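Okay, I have been down a laundry history hole for two weeks and I need to put it somewhere. Thread! 1/

It started with a used book, Stanciu's little guide to household washing before machines. I bought it in August for the cover and it sat on my shelf forever. Then I opened it and lost a whole evening. 2/

First thing I loved: the big wash. Plenty of households that owned enough linen did one huge wash every couple of months. Everything piled up in the attic until then. Owning a mountain of shirts was a way of showing off! 3/

Second thing: lye from wood ash. You packed the linen in a tub, put a cloth on top, piled ashes on the cloth and poured hot water through – then drained it at the bottom, heated it up and poured it through again. For hours. Sometimes all day. 4/

The book quotes a house inventory from Jerine dated 1646, and it lists 67 napkins. Sixty-seven! I own four, and one has a burn mark. 5/ 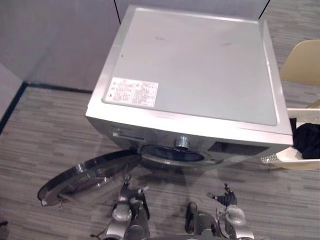
So did they use soap at all? Mostly on collars, cuffs and stains, and the lye did the heavy work on everything else. 6/

Then the drying. Grass was the favorite, or a hedge if you had one. Sun plus damp grass helps whiten linen, so towns set aside whole meadows for it. The one in Jatska was around 300 paces long and people argued over the spots near the water (I would have too, wet sheets weigh a ton). 7/

I tried the grass thing with two old pillowcases. Three sunny days, sprinkled with water whenever I remembered. They came out brighter, I swear, and they smelled amazing. One also came out with a slug on it. 8/

If you want to go further, page 103 has a drawing of a washing bat with a carved handle, and I have looked at it way too many times. Some of them were engagement gifts! Hearts, initials, dates, the works. 9/

Next up is starch, and I have a bag of potatoes ready. If your grandmother had a method, please please tell me, I want all of them. 10/

More threads
Blue bags and why whites looked bluish
The Vollorico button tin, part two
Mending a wool blanket with the wrong yarn
What I got for a dollar at the Jerine book sale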